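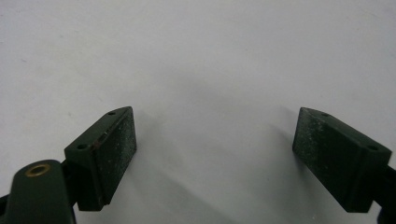
Most scuffs on hard plastic are not damage to the plastic. They are a thin layer of something softer that rubbed off on it, and they come off if you start with the mildest thing in the cupboard and work up. Dark colors are the ones people write in about, because everything shows on them. On dark green plastic a thin reddish-brown scuff along a corner stands out from across the room, and so do pale specks on a matte face, which can be dust or can be abrasion. The first job is to find out which. Drag a fingernail lightly across the mark. If the nail slides over and the mark smears or flakes, it is sitting on top. If the nail drops into something, the plastic itself is cut, and cleaning will only make the cut cleaner.

Start dry

Brush the part with a soft paintbrush or an old toothbrush before any water goes near it. Grit dragged around under a wet cloth makes new scratches. Pay attention to screw holes and inside corners. A wooden toothpick gets packed dirt out of a screw hole without chewing up the edge. Metal picks slip.

Soap and water

Warm water, one drop of dish soap, a cotton cloth. Wipe in one direction and turn the cloth often. This takes care of most of what comes into my kitchen and at least half of what is in the garage. Rinse with a second cloth and dry right away – water spots on dark plastic look a lot like the haze you were trying to get rid of.

Eraser, then baking soda

For a rubbed-on mark that soap leaves behind, try a plain white pencil eraser. Short strokes, light pressure, brush off the crumbs. If that does nothing, mix baking soda with enough water to make a paste and work it with a fingertip for 24 strokes or so, then rinse and look. Stop as soon as the color is gone. On a glossy surface skip the paste, it dulls.

Melamine sponges belong in the same category. They are very fine sandpaper. On textured plastic they are fine in small doses, but on anything shiny they leave a flat patch that you will see every time the sun is on it.

Solvents

Rubbing alcohol on a cotton swab lifts ink, sticker glue and a lot of shoe rubber. Test it somewhere hidden and wait 5 minutes. Keep it away from clear plastic, which can craze, and from printed lettering. Acetone and nail polish remover should stay in the bathroom. I melted the lid of a Gendier storage bin with one wipe and the cloth stuck to it.

Rust stains

A brown ring around a screw is usually rust from the screw. Take the screw out if you can. White vinegar on a folded paper towel, laid over the spot for 7 minutes, then rinse. Repeat once. Put a stainless screw back in or the ring will return by August.

When the plastic is cut

Raised edges on a gouge can be shaved flat with a sharp blade held nearly level. For shallow scratches on solid-color plastic, wet sand with 300 grit only if the scratch is deep, and go finer from there until it feels even. The sanded area will be paler than the rest. A little mineral oil darkens it again, though it needs redoing every couple of months. Painted or coated plastic should not be sanded at all.

Afterward

Leave parts to dry out of direct sun. Don't use furniture polish on anything you have to grip – it makes handles slick for weeks. The cloths I use are the plain cotton ones from the Lorthorpe hardware store, washed without fabric softener. Softener leaves a film, and it shows up on black worst of all.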